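Filed under: Flash Fiction / Near Future

So I'd been driving the arm for Dustosier since October, all inside Zodar, their simulator, and my only job was picking up a dark gray cylinder. Over and over! Run 135 was where I finally quit gripping the controller like a steering wheel.
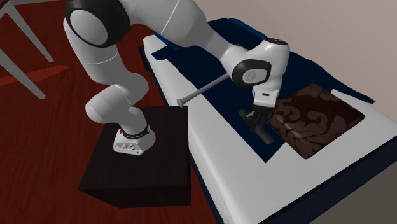
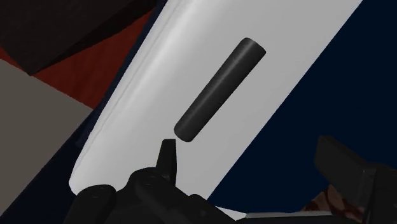 "You hesitate," Sérgio Cunha told me over the headset – he reviewed every run. "It'll learn that too."

I laughed. Then he played me the first one it did alone, and it waited a second before closing, exactly like I do.

© 2025 Privov Stories | Back to top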